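Kunstead Household Forum
Section: Bedding and Linens
Posted 04/01/2025

Washing schedule for guest room bedding between stays

Ghazala Rajput
I am responsible for a small guest house with 14 bedrooms. Sheets and pillowcases are laundered after every stay. My concern is the duvets and the pillows themselves, for which our written procedures give no interval. The former manager sent them out once a year, in August, and kept no record. I would be grateful for guidance on a reasonable schedule, and on whether decorative cushions should be treated in the same way. Our duvets are synthetic. The pillows are a mixture, and several have lost their care labels.

Daryna Stasiv
The interval depends chiefly on whether the duvet is used inside a removable cover. Where a cover is changed after each guest, the duvet may be laundered two or three times a year. Where it is used without one, it should be washed between guests. Pillows benefit from a zippered protector beneath the pillowcase. The protector can be washed monthly and the pillow every three to four months.

Please observe the following:
Synthetic duvets should be washed in a large-capacity machine at the temperature on the label.
Drying must be complete. A duvet that feels dry on the surface may remain damp at the center, so allow a further 30 minutes on low heat and check again.
Pillows without labels should be set aside until the filling is known. Foam must not be machine washed.
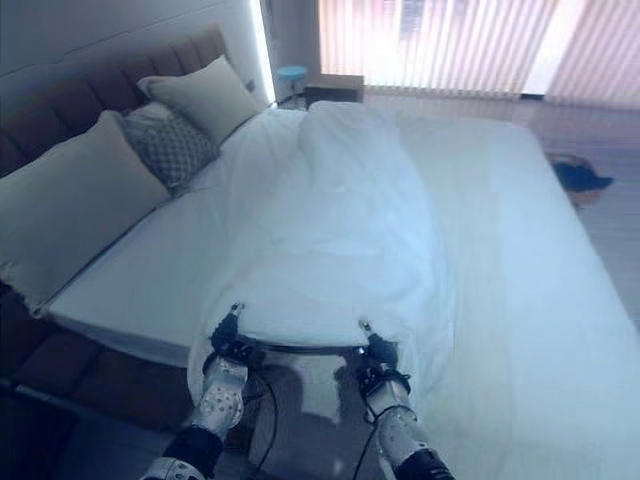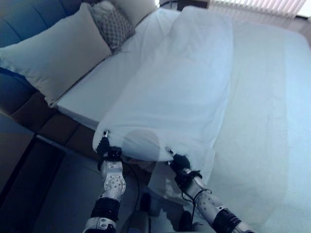
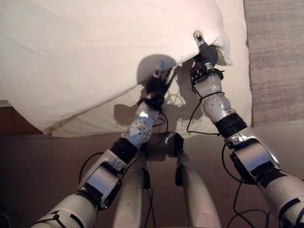 Bed pillows, a checked or woven cushion and a white duvet (first and second pictures); a large white pillow (third).

Decorative cushions may follow a lighter schedule – twice a year is customary – provided that they are removed from the bed at night. I would also recommend numbering each duvet on a sewn tape and entering every wash in a log.

Lev Marchuk
We just wash everything when it looks like it needs it. No complaints so far.

Bent Thoroddsen
I concur with the first reply on protectors. Our property in Dmytriv introduced them for 156 pillows, and replacements have fallen considerably. I would not rely on appearance alone, as the second reply suggests. Please also confirm the terms of your laundry contract, as some providers charge for duvets by weight and others by the piece.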